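Let the cable lesson stay

Opinion

By Lempi Karppinen

Our robotics club at Nalanen meets for 2 hours a week, and each December somebody proposes that we drop the first month of table work and go straight to programming. The proposal came up again this winter. I think it is a mistake.

The case for dropping it is easy to make. Students join because they want to see an arm move. Noel Tan, who runs the coding sessions, points out that sorting leads and checking plugs by hand teaches no Python, and that 35 students cannot all be kept interested in connectors. He is right about the second part. Some do leave.

But look at what goes wrong at competitions. Last year our entry lost 40 minutes to a lead pushed into the wrong port. The program was fine. The two students on the bench had never wired anything themselves and went on rereading the code.

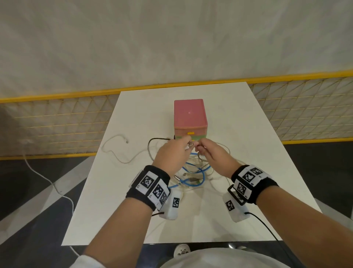

There is also the matter of teaching a robot by showing it. If a student wants a machine to pick one wire out of a heap, she has to know how her own fingers do it — slowly, with both hands, and often more than once. That is hard to write down if you have never paid attention to it.

I would shorten the month to three weeks and let the older students teach it. I would not cut it further.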